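# Flumis (software)

**Flumis** is a planning and control package for robots that handle cloth, mainly clothing. It is developed by Trarar, a small company based in Tumville, and is best known for its folding planner, which takes a camera view of a garment and returns a series of grasp and release points. Its makers call it "general garment software." Most outside users describe something narrower.

## Design

Flumis is split into 2 main parts. The perception module labels the parts of a garment (collar, cuffs, hem, front opening) and fits an outline to them. The planner then picks a fold from a library of templates and adjusts it to the outline. Version notes list 18 templates, although several are left and right versions of the same fold.

A third piece, the recorder, stores demonstrations made by people with hand-held grippers. These are used to train the grasp model, which decides how the fingers should approach an edge. The recorder is widely seen as the most dependable part of the package, and some groups run it without ever installing the rest.

## Claims and testing

Trarar's launch material said that Flumis could fold "any everyday garment" from any starting position. The evidence offered for this was a set of 283 folding attempts, most of them on T-shirts and towels that had been smoothed out first. The company counted an attempt as successful if the final shape fit inside a rectangle of a set size. Sleeves left sticking out under the fold did not count against it.

The Vukadinović test, a scoring method for cloth handling that also looks at the underside of the fold, gave lower marks. In a run of 122 attempts using mixed clothing, the planner often chose a sensible fold and then lost the fabric during the lift. Trarar replied that the grippers used were at fault. It has not published a run of its own under the same rules.

## Known problems

Garments that open at the front are a weak point. The outline model treats the body as a single sheet, so a buttoned cardigan is planned as if it were a sweater. If the two halves of the hem sit at different heights, the planner tends to take the higher edge as the true one and tilts the whole fold to match. 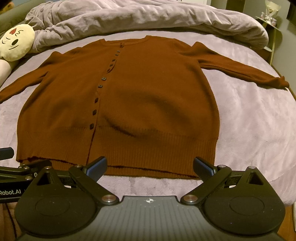 Ribbed knits cause a related error. The perception module was trained largely on flat woven cotton, and it can read the line where a waistband begins as the end of the garment. Grasp points then land too far in, and the fingers pinch a bunch of fabric where a single edge was wanted. A patch released in July added a "knit mode," which users have found mostly slows the approach down.

Soft backgrounds are another open issue. The manual recommends a hard, plain table in a contrasting color, a condition that few homes meet on laundry day. On bedding, folds in the blanket may be labeled as part of the clothing, especially when the two are close in color.

## Reception

Flumis is used in over 2 dozen teaching labs, by Trarar's own count, which includes trial licenses. Reviewers have praised the logging tools and the clear file format. The planner has drawn less praise, and the phrase "any everyday garment" was dropped from the product page without comment.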